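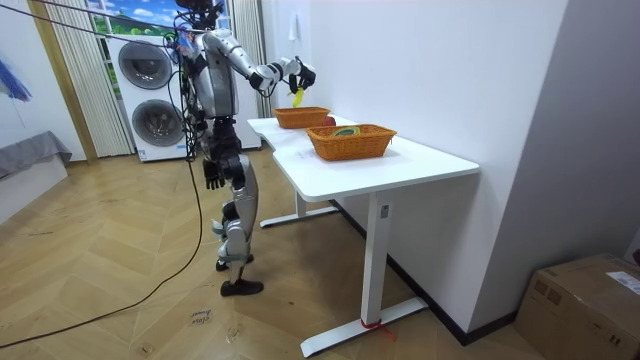

When does the Prokcombe coat go on sale, and how do I get one?

Orders open in March, online and at our shop in Droketbridge. The first run is 100 coats, made to order, and you can put your name on the early list today by emailing the shop.

DROKETBRIDGE, 16 Dec 2025 - Hi, I'm Despina Stanciu, and I run Greltero, the little coat and jacket label you may know from our waxed chore jackets (or from the window display with the very long scarf). I'm writing this release myself, so bear with me if it rambles. We have a new coat! It's called the Prokcombe, it's our first full-length wool overcoat, and I've been wearing the second sample nearly every day since the weather turned.

I've wanted to make an overcoat since before Greltero had a name. The trouble was always the cloth. The wool I liked was too heavy to wear indoors for even five minutes, and the wool we could afford went shiny at the elbows by the end of one winter. I must have sent back a suitcase worth of swatches. Then last March our pattern cutter, Bogdan Roman, came back from visiting the Carrasco mill with a brushed twill folded up in his backpack, and I put it over my shoulders right there at the cutting table and didn't want to give it back.

So that's our cloth. Carrasco weaves it for us in three colors: a dark olive, a charcoal with a little blue in it, and a brown we've been calling toast. All three are dyed in the yarn, and you can see it up close, where the olive has flecks of rust and gray running through. The mill finishes one side only. We put the brushed side out and line the body in cotton sateen, with a slicker lining in the sleeves so a sweater doesn't bunch up when you pull the coat on.

The shape took longer than the cloth did. Bogdan's first version had a big dramatic shoulder, and I loved it on the hanger, and then I tried driving in it. Out it went! The one we're making has a raglan sleeve, a single-breasted front with the buttons hidden, and a collar that stands up properly when you flip it. It falls just below the knee on most people. There's a deep vent at the back and a button to close it on windy days.

Pockets, then, and I have a lot to say about pockets. Two big slanted ones on the outside, lined in flannel. One inside on the left that fits a paperback. One inside on the right with a zipper for your phone. I also asked for a tiny ticket pocket and was told it would spoil the line of the front, so it lives on the inside facing, where I think it looks very handsome.

Sizing is the part I'm proudest of. The Prokcombe comes in 10 sizes, and we've stopped splitting them into a men's rail and a women's rail. Each size can be ordered in regular or long at no extra charge. Sleeve length can be changed too; tell us the measurement when you order and we'll cut to it. Margareta Filip, who heads our workroom, fitted the samples on friends, neighbors and two very patient people from the bakery next door, and she went back and redrew the armhole after nearly every session.

"I wanted a coat you can lift your arms in," Margareta told me when I asked her for something to put in the release. "People reach for shelves. They hold on to the rail on the bus. A lot of overcoats are cut for standing still, and then the whole hem goes up around your waist the minute you move."

She also asked me to mention the buttonholes, which are finished by hand, and which she does with the radio on very loud.

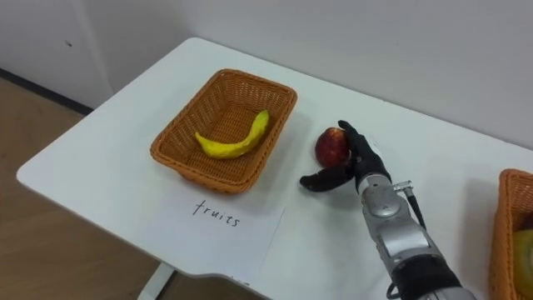 A yellow banana in a woven basket, on a white table.

Now for the money. The coat is $500, and that covers alterations to the sleeve and hem for the first year. We ask for $270 when you order and the rest when your coat is ready to pick up or ship. I know that's a real amount to spend on one thing. We talked about a cheaper version with a fused front and plastic buttons, and Bogdan even made one up, and it hung in the workroom for a month without any of us reaching for it. The price we settled on pays for the canvas inside the chest and horn buttons all the way down, plus a spare sewn inside the hem.

If you'd like to try one before ordering, we'll have a sample of every size at the shop from the first week of March. Walk in any time we're open. You don't need an appointment, although if you want Margareta to pin it on you, please call ahead so she can get away from the machines. Bring the sweater you'd normally wear underneath. Bring the shoes, too, if you're fussy about hem length (I am!).

Not near Droketbridge? We'll mail out swatch cards of all three colors for free, along with a paper tape and a sheet showing where to measure. Glykeria Kouris looks after our online orders and reads every measurement that comes in. If something looks off she'll write and ask you to check it again, and she's saved several people from jackets with one arm longer than the other.

Each coat takes four to six weeks from the day you order. We cut them in the order they come in. Anybody on the early list gets two days' head start before general ordering opens, and being on the list doesn't commit you to buying anything.

A word on repairs, as I get asked about them more than anything else in the shop. We'll mend a Prokcombe for as long as we're in business. Torn linings, lost buttons and pocket edges are free. Moth holes we charge for, by the hole, and Margareta would like me to say please, please brush your coat before you put it away for the summer.

We're also showing the coat at a small evening at the shop. Heiðrún Gunnlaugsson, whose hand-knit hats we've stocked for three winters, is bringing a new group of hats and mittens made to go with the olive and the toast, and she'll be there to talk about them. I've seen the mittens. I've already put a pair aside for myself, under the counter, with my name on it. Details of the date will go to the early list first and then up on the shop door.

For editors and stylists: we have two loan samples, a charcoal in size 4 and an olive in size 7, and either can go out for up to a week. Swatches and a spec sheet can go in the mail the same day you ask. Bogdan is happy to talk about the pattern, at length, so leave yourself some time.

About Greltero

Greltero makes jackets, chore coats and now overcoats in a workroom behind its shop in Droketbridge. Everything with our label is cut and sewn on site. We sell through our own shop and our website, and we don't hold seasonal sales.

Press contact

Despina Stanciu, Greltero, Droketbridge. Call the shop and ask for me, or write to the press address on our contact page. For swatch cards and order questions, ask for Glykeria Kouris.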